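Durnel Guest House Set-up Guide
Section 4: Towels and Bed Linen

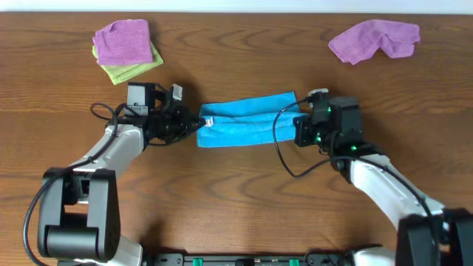
4.1 Before the first wash

New towels have a finish from the factory. It makes them soft in the shop, but the water stays on the skin. Wash all new towels two times before you give them to a guest.

1. Cut off the paper labels and the plastic threads. Do not pull them, the loops of the towel come out very easily.
2. Sort by color. Blue towels are for the bath, white towels are for the kitchen. Wash the blue ones alone in the first two washes, they can lose color.
3. Fill the drum to two thirds. Put your hand flat on top of the towels. If the hand goes in without pushing, the load is correct.
4. Use half of the normal detergent. Do not use fabric softener.
5. Start the program Cotton, warm.
6. When the first wash is ready, start the same program again with no detergent.

Note: If you see foam in the window during the second wash, you used too much detergent in the first. Make one more rinse.

4.2 Everyday washing

1. Shake every towel outside or over the bathtub. Sand from the lake path blocks the filter of the machine.
2. Check for stains. For make-up or sunscreen, rub a little dish soap into the stain and wait 20 minutes.
3. Close all zippers of the pillow covers before they go in the drum. Wash pillow covers with the sheets and never with the towels.
4. Start the program Cotton, hot, for white linen, or Cotton, warm, for colors.
5. Take the linen out when the program ends. Linen that stays in the closed drum for the night must be washed again.

Caution: Never use chlorine bleach on the blue towels. It leaves orange spots and these spots can not be repaired.

4.3 Drying

The house has a drying line behind the kitchen and a dryer in the laundry room. Use the line from June until the first cold weeks, and the dryer in all other times.

On the line:

1. Wipe the line with a damp cloth.
2. Shake each towel hard, two or three times. This opens the loops and the towel will be less stiff.
3. Hang the towel over the line by one third of its length. Put the clothespins at the corners.
4. Bring everything inside before evening. The air near the lake is humid and the linen becomes wet again.

In the dryer:

1. Clean the lint filter. Do this before every load, also when it looks clean.
2. Choose Medium. High heat makes the towels short and hard.
3. Take the towels out at the end and spread them on the table until they are cool.

Caution: Do not close warm towels in the cabinet. There is a risk of bad smell, and a big warm pile can hold its heat for many hours.

4.4 Folding

All bath towels are folded in thirds, so they fit on the shelf with the round side in front. Guests notice very much when one pile is different from the other.

1. Lay the towel on a clean table with the label down and the long side toward you.
2. Smooth it with both hands from the middle to the ends.
3. Bring the left end over to the middle, then the right end on top of it.
4. Turn the towel so the narrow side is near you. Fold it in half, away from you.
5. Fold in half again if it is for the small shelf in room Istard. For the other rooms, stop at step 4.

Hand towels are folded in half and again in half. Washcloths are rolled.

Note: If a towel has a pulled loop, cut the loop with small scissors close to the fabric. The towel will not open more. If there is a hole, put it in the basket for cleaning cloths.

4.5 Storing and counting

The cabinet stands in the upper hall, door code 2043. Each room has its own shelf with the name on it: Dedbridge, Moges, Istard.

1. Put the fresh towels under the old pile. Guests and staff take from the top, and so all towels are used equally.
2. Keep 16 bath towels in the cabinet at all times. This number is without the towels in the rooms.
3. Write the number on the list inside the door when you take or return a pile.
4. When fewer remain, tell Fiorella Zanetti. She orders from the supplier and the delivery takes nine days.

Note: Please order only towels with the same weight as we have. Heavier ones are nice, but they do not dry in one program and the other towels must wait for them.

4.6 If something is wrong

Towels smell after washing: run one empty hot program with a cup of white vinegar, then wash the towels again.

Towels are stiff: too much detergent, or they were too long on the line. Rinse once and dry on Medium.

Gray lint on dark linen: the filter of the dryer is full, or towels and sheets were washed together.

Machine stops with the water inside: do not open the door by force. Turn the knob to Drain and wait. If it does not drain, call Desta Degefa, extension 340.

Continue with Section 5, Kitchen and Breakfast Room.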